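Zeteo play kitchen and food sessions, Prekalthorpe
Second progress report to the Khoury fund
15 April 2019

Dear Willy,

I promised you something by Easter and it's the Monday before, so I'm claiming that as on time. You said last time that you'd rather have a proper letter than the form, so I've done the form as well (attached, two pages, all the boxes filled in) and this is the letter.

Where we'd got to last time: the grant had just landed, we had the use of the hall kitchen at Prekalthorpe, and I had a cupboard with one working hinge and a lot of plans. Since then we've started the sessions properly, bought most of the kit, lost a bit of the kit, and found out which half of my plans were any good.

The sessions

We're running two a week in term time, both in the morning. The first is for parents and carers with children under five, and it's mostly play with some cooking at the end. The second is the one you were keen on, for children who find food difficult – the ones who'll eat four things, or won't have anything wet on the plate, or who get upset when somebody else's lunch is too close. Boonsong Phetsri leads that one and I help. She has a lovely slow way of going about it. For the first ten minutes she just gets on with setting the table and lets the children drift over when they fancy it, and by the time they've sat down they've usually picked something up without being asked.

What we do in her session has settled into a sort of pattern. Play food first, always. Things get sorted, put in bowls, tipped out, put in the wrong bowls, washed in the colander with no water. Then the real version of one of them comes out, whole, so a real banana or a real strawberry, and the children can compare the two if they feel like it. Cutting and smelling comes after that. Tasting is there for anybody who wants it and we don't mention it. Some weeks there's a lot of tasting and some weeks there's none, and I've stopped minding.

I did worry in the winter that it would look to you like a lot of money spent on toddlers moving a plastic strawberry about! But I'd say that part is where most of the work gets done. One little boy spent three whole mornings only putting the strawberry into a bowl and taking it out. On the fourth he put a real one in the same bowl, looked at it for ages, and then licked his finger. His mum had to go and stand in the corridor for a minute.

The kit

You asked what the first part of the money went on. We've spent £400 on play food, bowls, plates and storage, and I've put the receipts in with the form. I bought plenty second-hand and a few things new, and I tried to get bowls in different sizes and colours, as Boonsong uses colour a lot ("can you find something for the blue one?"). We've kept to plain things where we can. The very detailed sets with faces on the vegetables were a flop, and I've passed those on to the playgroup at Kastthorpe, who were delighted with them.

I've also been mixing in ordinary kitchen things and packaging the children would know from home. Boonsong's idea again. A toy bottle of sauce didn't interest anybody, but put out a red ketchup bottle that looks like the one in their own cupboard and they all have something to say about it. For a couple of ours, ketchup is one of the four things, so it's a friendly face on the table. 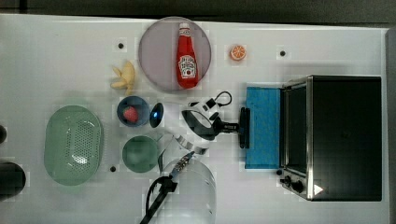 Play food and bowls on the white table, with the ketchup on the big round plate and the strawberry in the blue bowl.

The big plate has been more use than I expected. I bought it as a serving plate for the cooking end of the morning and it got pinched for play in the first week. It's large enough that two things can sit on it without touching, and for some of the children that matters more than anything else about the meal. We talk about it as "the plate with room". The bowls do the same job in a different way, one food each and a rim round it. If I were starting again I'd buy more bowls and fewer foods.

The colander is the runaway favourite. I can't explain it. I think it's the holes. We could do with a second, and I've put it on the list further down.

The orange slice goes missing every few weeks and turns up in a coat pocket, so we now do a quick look round at the door, all very good-humoured. The banana bunch is too big for a pocket and has stayed put so far.

What hasn't gone so well

The storage, mainly. I bought stacking crates with clip lids and they looked very smart in the shop, but the clips are stiff and you need two hands and a knee. By the end of a morning with tired children in the room that's no good at all. We've gone over to open baskets for the food and kept the crates for the spare linen. I should have tried one before buying the lot, and I'm sorry about that bit of your money. They'll get used, only for a duller purpose than I told you.

I also got the timing wrong in the family session. I had the play running for most of the morning and the cooking squeezed in at the end, and of course it ran over and people were buttering bread with their coats on. We've brought the cooking forward and made it simpler. Fruit kebabs, sandwiches, a bean salad that was much more popular than I'd have bet on. Soup was a mistake and we won't be doing soup.

Washing the kit takes longer than I'd allowed for. Everything that's been handled gets washed and dried before it goes away, and the play food has little seams and dents that hold the water. I've moved the finish time of my own hours to cover it, which comes out of the staffing line and not out of equipment. It's shown on the form.

And we had two cancelled mornings when the boiler went. Nothing to be done there. I've added them on at the end of the summer term so the families don't lose out.

Who's been coming

We set ourselves a target of 40 families over the year and we've reached it already, which I'm very pleased about, though I ought to say that some of those came once and haven't been back. The regulars are a smaller group and they're the ones who've changed. I've asked a few of them to write down how things are going at home, in any form they like, and I've had two long emails, a drawing, and a text that just says "PEAS" with a lot of exclamation marks.

With the family's blessing I can pass on a bit from one of the emails: "She still won't eat what we eat but she'll sit with us now. She brings her own bowl. She never used to come in the kitchen when I was cooking and last night she washed the carrots." I read that out to Boonsong in the car park and we were both a bit useless for the rest of the day.

Not everybody has found it helpful. One parent told me she'd hoped for more advice and less playing, and I think she had a fair point about how I'd worded the leaflet. I've rewritten it so that it says plainly what happens in the morning. I've also started keeping the kettle going for half an hour afterwards so there's a chance to talk properly, and she's been to one of those and stayed for a second cup.

What's next

For the summer term I'd like to do three things, if you're happy.

First, a lending basket. Families keep asking where they can get the same bowls, and it would be much nicer if they could take a small set home for a fortnight – a couple of bowls, a few pieces of play food, a card from Boonsong with some ideas on it. I'd need £500 to make up enough baskets to be worth doing, and that's inside the second part of the grant, but it does mean moving it across from "outings". We haven't done an outing and I don't think these children would thank us for one.

Second, another colander, some more plain bowls, and a decent draining rack. All small stuff, all in the existing budget.

Third, a morning for grandparents and childminders. Several of the children are somewhere else for their main meal of the day, and what we're doing doesn't travel unless those people have seen it. I've pencilled in one for June and we'll see who comes.

I'd also like to start talking to you about what happens after October, when the grant runs out. I'm not asking for an answer now. I know your trustees don't meet until the summer. But Boonsong will need to know whether to keep her mornings free, and I'd hate to lose her for want of a conversation. If there's somebody else you think I should be writing to, please say, and I'll write to them as well.

Do come and see a session if you can get over here. The second one of the week is best if you don't mind sitting on a very low chair and being handed things. There's normally cake, or at any rate there's fruit on a stick.

The form, the receipts and the attendance sheets are all in the same envelope as this. I couldn't find the receipt for the tea towels, but it'll be in a coat somewhere, and I'll send it on when it surfaces.

With very best wishes, and thanks from all of us at Zeteo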